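Warerham Cup

The Warerham Cup is an offshore sailing race for keelboats, held each August between Warerham and the island of Piltard. The course is 184 nautical miles long, with a single turning mark off Skolus Light.

History

The race was first proposed by Alcides Palomino, a local sailmaker, and drew five boats in its first year. Entries later grew to more than 274 crew members in a single edition. A double-handed class was added for crews of 2.

Format

Boats start at 6 p.m. in two groups, with the smaller class leaving first. Results are decided on corrected time. The overall winner receives the Agbenyega Trophy.

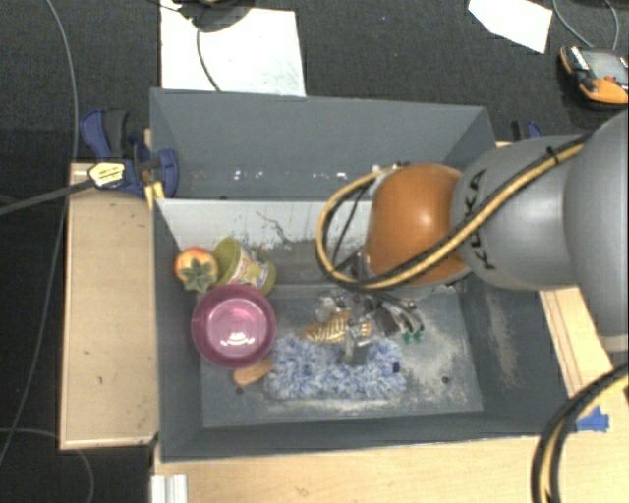 Records

The course record for single-hulled boats is held by Roxana Cabrera.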